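Coaching Football 2, Unit 4: Kicking for goal when the match is close
Handout for the evening group

Please read this before the practical on Tuesday. Bring boots, a ball if you have one, and your notes from the unit about body position at the contest.

1. What we want to understand

In the earlier units we spoke about the kick as a movement. We looked at the grip, the ball drop, the plant foot and the follow-through. A player of sixteen years can learn all of this in one winter, and many do. In this unit the question is different. We ask why a player who kicks well on the training ground may kick badly when the scores are almost level and the crowd is loud, and what a coach can do with this knowledge during the week.

I must say first that the research does not give one clear answer. Some authors speak about attention, others about tiredness, others about habit. I present the three ideas in the order in which I find them useful for a coach at club level.

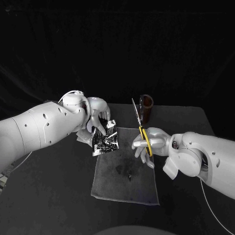
Solveig Marchetti-Lund

2. Attention

When a movement is well learned, the player does not think about its parts. He or she looks at the target, walks in, and the leg does its work. Under pressure many players begin to think about the parts again. They watch their own hand, they think about the ankle, they remember what the coach said last month. The movement becomes slow and stiff. You can often recognize it from the boundary line: the run-up is shorter than usual, and the head comes up before the foot has met the ball.

A coach makes this worse by shouting technical advice before the kick. I have done it myself in my first season with Ikutent, and I remember the result very well. The full forward heard "long step, long step" from the bench, took a step that was too long, and the ball went off the side of the boot. The advice was correct, but the moment was wrong.

The practical rule is to give technical advice in training and to give only one short cue on match day. The cue should be about something outside the body. "Back row of the stand" is a good cue. "Lock your ankle" is a poor one, although the ankle is important.

3. Tiredness

Late kicks are taken by tired legs. A player may have run hard for the whole last quarter, marked the ball in a pack, and landed on the hip. Now he or she must stand still and produce a precise movement. In set shot practice we usually do the opposite. The players stand in a line, they rest between kicks, and they talk.

If you want to know how your players kick late in a match, you must make them tired before they kick. In the practical we will use the Usuga drill, named after the ground where I first saw it. It goes like this.

The player starts in the goal square and sprints to the center circle.
The player turns, comes back at a steady run and contests a high ball against one opponent.
Whoever wins the ball goes back behind the mark and kicks for goal.
The next pair starts while the kick is being taken, so that there is noise and movement in the corner of the eye.

Do not run the drill for longer than 12 minutes. After this the players begin to protect themselves, and you learn little from their kicks. Write down the result of each kick and also the direction of each miss. A tired right-footed player who misses always to the same side is telling you something about the ball drop, and you can repair that. A player who misses to both sides needs a different kind of help, usually with the run-up.

4. Habit, or the routine before the kick

Most good kickers have a routine. They go back the same number of steps, they wipe the hands, they look at the ball and then at the goal. The routine has a simple purpose: it fills the time. A player who has nothing to do in these seconds will listen to the crowd or to the opponent on the mark.

The routine must belong to the player. I have seen a junior coach at Zorkudthorpe teach one routine to the whole team, with 11 steps back for everybody, tall and short. It looked very tidy at training. In the matches most of the players left it after a few weeks, and those who kept it were counting with their lips and forgot to look at the goal. It is better to let each player build a routine and then to ask only that it stays the same.

When you help a player to build it, watch these points:

The routine should start with a clear action, for example turning the back to the goals.
It should include one slow breath out. Players like to breathe in deeply, but breathing out is what loosens the shoulders.
The last look goes to the target and after that to the ball. Looking back and forth many times is usually a sign of doubt.
The walk in begins slowly and becomes faster. A fast start is hard to control on wet grass.

It must also be short enough for the rules. Check with your league how much time is allowed for a set shot. A player who is told by the umpire to play on has lost the routine and very often the kick as well.
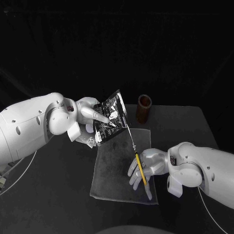
Should a young player practice the routine at every training kick, or only in match simulation?
At every set shot in training, from the first week. If the routine appears only in simulation, the player connects it with stress, and then it does the opposite of what we want. For kicks on the run it is not needed.

5. The choice before the kick

Not every shot should be taken. With two minutes left and a lead of one point, a pass to a free player near the boundary may be better than a long shot into the wind. This decision has to be prepared, since a player in this moment hears very little from the bench. At the Stender carnival my own team lost a match this way. We had the ball, we had the lead, and our half forward kicked for glory from outside her distance. The ball fell short, it was marked in defense, and it went quickly to the other end. She was not at fault. I had never told the group what I wanted in that situation.

So please speak about it before the season, with simple agreements:

Each forward knows his or her honest distance, measured when tired.
Outside this distance, and when we are in front, we look for a short pass first.
When we are behind and the time is short, we kick to the top of the goal square and everybody attacks the ball.
The player who marks the ball makes the decision. After the match we may discuss it, but we do not blame.

The last agreement is the most difficult for coaches – also for me. A forward who is afraid of the discussion on Monday will give the ball away to somebody else in a worse position.

6. After a miss

A player who has missed an important kick will look to the bench. What the player sees there matters for the next kick. Keep your arms down and your face calm, and let the runner bring a message about the next task, for example which opponent to pick up. Technical talk can wait until training. Some players want to kick from the same spot again at the next session, and I would let them. Others prefer to leave it alone for a while.

7. Preparation for the practical

Choose one player from your own team. Watch at least 2 set shots in a match and write down the routine in the order you see it, from the mark until the foot meets the ball. Note where the eyes go. Please do not write what you think the player felt, only what could be seen.

In the practical you will work in pairs. One person kicks, the other observes with the sheet from Unit 3, and then you change. Those who have an injury can do the observer part for the full session and will be marked in the same way.

The reading for the following week is the chapter on defending the kick-in. It is rather long, so begin early.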